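Two arms, one table, and a toolbox that won't stay shut

17th October

So the second arm is bolted down and I am ridiculously happy about it! Regular readers will know the first one went up back in the summer, and that it spent weeks pushing a sponge around while I learned how its wrist wants to move. Now there are two of them on the big brown table at Fatholm (our shared workshop, the one behind the tile place) and it feels like a completely different project.

The little lights at the feet came up green on the first try. I did a small dance. Then I spent the rest of the evening finding out that I had swapped left and right in the config, so every time I asked for the left arm the other one waved at me. The fix was one line. Finding the line took 2 hours.

The job I've picked for them is tools out, tools back in. Tisov, my control program, now runs both arms from one loop and keeps them from reaching into the same space – mostly by making one wait, so it looks very polite and very slow. I've got 98 recorded runs so far and I'd like over 900 before December, when I lose my table slot for a while.

For the tools I'm using one of those fold-out plastic sets where everything has its own molded slot. I love it for this. The hammer is easy to find because the handle is orange and black against all that dark green, and it has a nice fat grip to close on. The adjustable wrench is okay. The tape measure is round and slippery and I've started taking it personally. The screwdrivers stand in a row, so close together that the fingers have to come in at just the right angle or they bump the neighbor.

I also keep a digital kitchen scale off to the left with a small clear cup next to it. Clear things are hard for the vision side, and I want that cup in the mix early so I can't put it off.

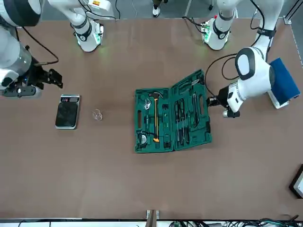
What's next

Gripper pads first. The plain fingers are fine on the hammer and bad on anything smooth, so I'm going to try 6 kinds of rubber and see which one the tape measure hates least. If you've used Skindura sheet for this, please tell me how you glued it, mine peels at the corners.

Then cables. The loops running down to the grippers are long enough to snag when both arms work near the middle, and the pile along the front edge of the table is just embarrassing. I have a bag of clips and no more excuses.

After that I want to move everything over to the Jardine planner, which handles two arms properly and might let them both move at once without me hovering over the stop button. I've read the setup notes twice and understood maybe half. Will post the config when it works, left and right the correct way around this time!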